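Skidberg moves garment hanging work to open racks

Apr 16, 2019

Skidberg has changed the way printed garments are stored before folding at its Tiline site. Pieces that were kept flat in drawers now go on freestanding racks, either on hangers or laid straight over the bar. The change follows a trial that began in October and covered 314 garments, most of them light floral prints supplied by Arrieta.
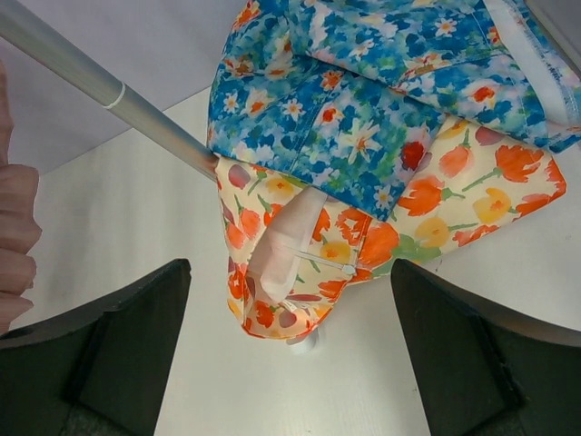 Blue and cream floral prints over a metal pole.

Draping is used for soft fabrics with no shoulder seam to hold a hanger. The rule at Tiline is a limit of 2 pieces per position, with the overlap kept small so that either one can be lifted without pulling the other down. Folded hems are left as they fall and straightened at the folding table. Crease checks during the trial were made after 60 minutes on the bar — drawer storage had been checked on the same interval.

Juton, which supplied the racks, set the spacing at 25 hangers per bar. Skidberg expects to use fewer for heavier items.
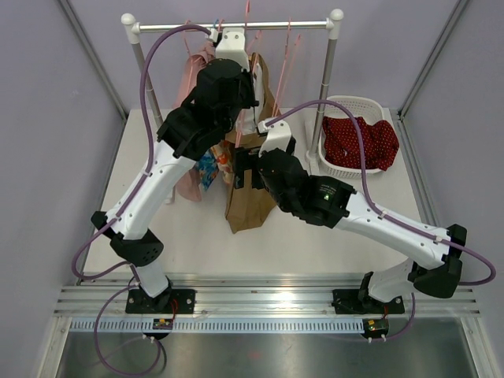
Rack height was the main point left open after the trial. A tall unit gives long garments more clearance but makes the bar harder to reach from a table. The version now in use stands directly on a white tabletop, with one horizontal bar for the hangers, and a brown paper bag and a white basket are kept at the same station. Skidberg has not said whether its other sites will switch. Arrieta will continue to ship its prints folded — hangers are added on arrival.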